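Ticket 2222 - Hot water drops out at the kitchen tap, bath unaffected
Status: monitoring
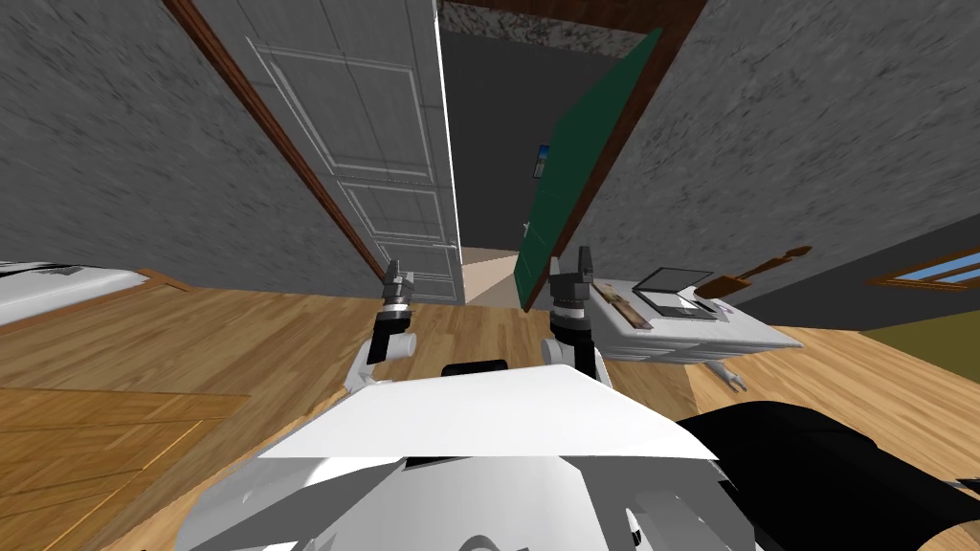
Opened January 27, 2020 by Wanda Walczak, Pustunwood, flat 16. Assigned to Peadar Ó Dálaigh.

Reported fault: kitchen hot tap runs hot for a short while, then goes lukewarm, then cold. The boiler shows code 3 on the display and clears it without a reset. The bath on the same boiler fills normally. Tenant has already turned the boiler off and on at the wall switch. No change.

Boiler: Brullurine combi, wall mounted, kitchen cupboard. Kitchen tap: Malinowski single lever mixer, fitted by the previous tenant. No paperwork for the tap.

First reply (Ó Dálaigh)
Code 3 on this model is a low flow warning on the hot water side. It does not mean the boiler has failed. The burner shuts down when the flow through the heat exchanger falls below the minimum, and lights again when the flow comes back. Please try the following and note the result:
1. Open the kitchen hot tap fully, lever hard over to hot. Wait for the code.
2. With the code showing, open the bath hot tap as well.
3. Check the pressure gauge under the boiler with all taps shut.

Reply (Walczak)
1. Code came up as before.
2. Code went off as soon as the bath tap was opened. Kitchen water got warm again.
3. Needle is in the green part.
The kitchen cold also seems weak, but I may only be noticing it now that I am looking.

Notes (Ó Dálaigh)
Heating pressure is fine. The result of step 2 points to a restriction between the boiler and the kitchen spout. Possible places, in the order I would check them: aerator, flexible hose, isolating valve under the sink, mixer cartridge. Asked the tenant to unscrew the aerator and run the tap without it.

Reply (Walczak)
Aerator off. There was grit in it and some white scale. Flow is better without it but the code still appears if I leave the tap on long enough to fill the sink. I soaked the aerator in vinegar overnight and put it back. Same as without it.

Site visit (Ó Dálaigh)
Isolating valve on the hot side found part closed - screwdriver slot sitting well off the line of the pipe. Opened fully. Flow improved at once. Ran the tap long enough to fill the sink twice, no code.
Hot side flexible hose is a narrow bore type with a kink behind the waste pipe. Not leaking. Straightened it as far as it will go. Replacement ordered from Pudetti, part 547, wide bore, same thread both ends.
Inlet filter on the boiler cold feed removed, rinsed and refitted. A little grit, nothing unusual.
Cartridge not opened. No reason to suspect it at present.

Reply (Walczak)
Two days without the code. Yesterday evening it came up once, with the washing machine filling at the same time. It cleared by itself.

Notes (Ó Dálaigh)
Consistent with the hose. The washing machine takes from the same cold branch as the boiler, so the flow drops when it fills - there is little margin until the hose is changed. Advised tenant to leave the lever fully open when drawing hot and to set the temperature on the boiler panel instead.

Outstanding:
Fit hose 547 when it arrives, expected February.
Recheck kitchen hot flow with the washing machine filling.
If code 3 returns after the hose is changed, remove the mixer cartridge and inspect for scale.

Ticket stays open until the hose is fitted. Tenant to add a line here if the code shows more than once in a day.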